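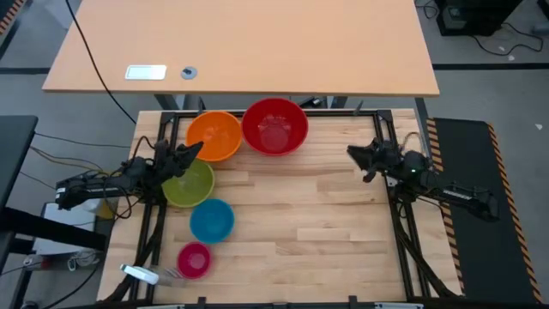 Rumo Club Bench
Two-arm tabletop station for school robotics clubs and intro classes

By Bulier. Sold per bench, arms included.

In stock, ships in 12 days. School POs ok.

What it is

A full working station for a student team. Wood top, black aluminum extrusion all the way round, one arm on each side, grippers on both. Students stand at the front, arms reach in from left and right. Everything clamps or bolts to the rail so if your club wants to add a camera post or a shelf, go ahead, no drilling in the wood please.

Made for clubs that already did a year of wheeled bots and want to try picking stuff up. Also used for the Mistel Stacking Challenge, see below.

What you get

Bench frame and butcher-block top
2 arms with grippers, cables, power supplies
Nesting bowl set, colored, big to small
Rail clamps, bag of
Hex keys
Starter activity pack (print it yourself, PDF only now)
Teacher login for the Carré lesson site, one school year

Not included: computer, floor mat, power strip. You need all three. Any desktop from the last few years is fine, check the ports list before you email us.

Size and weight

Ships in 2 crates, 133 lb total. Get a second person for the crate with the top in it. Assembly is an afternoon with older students helping, longer if they argue about the cables. Keep a clear strip on both sides of the bench, the arms hang out past the rail a bit when they park.

The bowl activity

First thing most clubs run. Bowls go out in a curve, largest to smallest, and the team has to nest them, biggest on the bottom. Sounds easy. The small bowl is where it goes wrong, grip too high and it tips, grip too low and you hit the wood. Start with one arm. Add the second once they can do it three times in a row without a reset.

Mark the start spots with painter's tape if you want runs you can compare. Some teachers skip this and let kids place them wherever, also good, harder.

Pack has 6 activities in all:

1. Nest the bowls
2. Un-nest the bowls (harder then it looks)
3. Sort by color
4. Hand off, left arm to right arm
5. Fold a washcloth
6. Free build, team picks the task and writes the rules

Activity 5 needs washcloths. Thin ones. The thick ones bunch up.

For competition teams

The bench meets the Mistel table rules for the junior and senior divisions. Senior division uses both arms and a time limit, junior can use one. Entries open in August. We don't run the event and can't help with registration, ask your region lead.

Teams can practice on the stock bowl set. Check the current rule sheet for colors before you buy spares, it changed last season and we got a lot of returns.

Safety and room setup

Stop button goes where an adult can reach it. Not on the rail behind the arm, we have seen this.
Hair back, no lanyards, sleeves up.
Hands off the top while the arms are powered, even if they look parked.
Run cables down the sides, tie them off, leave slack for the full reach.
Hazard-striped mat on the floor is a good idea, students stay on it while a run is going.

Max 4 students per bench. More then that and two of them are on their phones.

Questions we get a lot

Can we buy one arm only? Yes, email for price. Second arm can be added later, same rail.

Does it fit through a classroom door? The frame does, before you put the arms on. Don't build it in the hallway with the arms on.

Can we oil the top? Yes, food-safe mineral oil, thin coat, let it sit overnight. Don't varnish it, the bowls slide.

Replacement grippers? Finger pads are sold in packs of 12. Whole gripper is a repair item, send the arm serial.

Which language do students code in? Blocks or Python. Blocks is fine for activities 1 through 3.

Warranty

Arms, one year. Frame, five. Top isn't covered for dents, it is going to get dents.

Quotes and orders

Use the quote form, put your school name and ship-to in the first box. Tell us if you have no loading dock. Liftgate is extra and the driver will not bring it upstairs.

Related: Rumo finger pads, Rumo spare bowl set, Rumo rail clamps, Carré lesson site renewal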